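Course handout, Unit 6: Faults in Pick-and-Place Work
Instructor: Dinesh Alva

6.1 Background

The fault covered in this unit is a double pick. The arm is told to move one item from a source plate to a target plate, and it lifts two. The controller sees a closed grip and a load, marks the step as done, and goes on. Every later step then runs from a false count.

The case comes from the Cemlow bench cell, run with the Dobre controller. The task set is called Hastska and uses toy food on plates. Flat items stacked on top of each other are the hard part. Slices of toast differ little in height, and the edge of one slice often sits right against the edge of the next.

6.2 Layout

The task uses three plates in a row on a gridded cloth. Cubes on the cloth are distractors. They are not to be moved, and contact with any of them is logged as a separate fault (code 2, see 6.4).
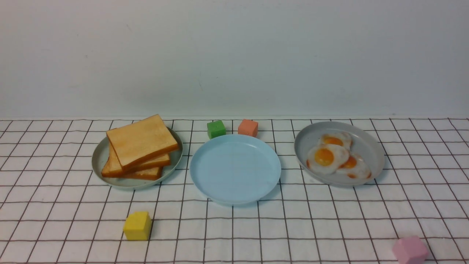
Figure 6.1. Toast on the left plate, eggs on the right plate, center plate empty.

Note how the slices in the stack are fanned. A fanned stack is easier for the depth step to split, as part of each crust is exposed. It is harder for the grip step, as the fingers can catch a lower slice while closing on the upper one.

6.3 The fault

In run 1406 the controller was given a single move of one slice to the center plate. The log shows one grip, one lift and one release, all within limits. The plate check then reported a count that did not match the plan. The controller had no rule for a mismatch at that point, so it repeated the move. The repeat was stopped by hand.

Three causes were looked at:

Grip depth. The fingers were set to close at a fixed height above the plate. The height was right for a lone slice and too low for the top slice of a stack.

Load threshold. The load limit had been set in June with heavier eggs in the set, and it was never lowered for toast. Two slices stayed under it.

Missing stop state. The mismatch was written to the log but did not halt the arm. This is the safety matter in the case – a cell that knows its count is wrong should not keep moving.

6.4 Reading the plates

The plate check looks at each plate from the head camera after every release. It has to tell a single slice from a stack, and the outline seen from above is a poor guide. The layered crust along the front edge is more useful.
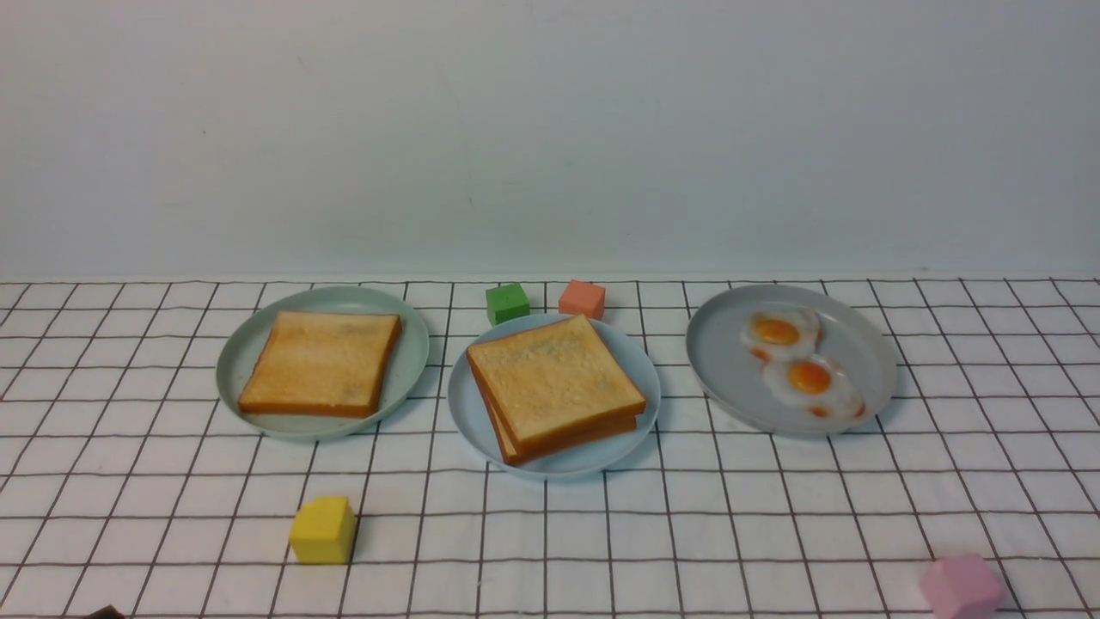 Why not detect a double pick from the load reading alone?
The load reading changes with grip force and arm speed, and light items sit close to the noise. It should be used together with the plate check.

Fault codes used in the log:
Code 1 – count mismatch after release
Code 2 – contact with a distractor
Code 3 – lost grip during lift

6.5 Changes made

Grip height is now taken from the top surface of the stack. The load threshold is stored per item type. Code 1 puts the arm in a held state, and an operator has to clear it at the panel. The hold applies at any speed. The Draltetti finger pads were kept.

The retest plan calls for up to 1000 moves, in blocks of 30. A block with any code 1 is repeated in full after the cause has been written up.

6.6 Before the lab

Read the log for run 1406 and mark the line where the arm should have stopped. Bring the marked copy. Groups that have not done so will work on the simulator until it is finished.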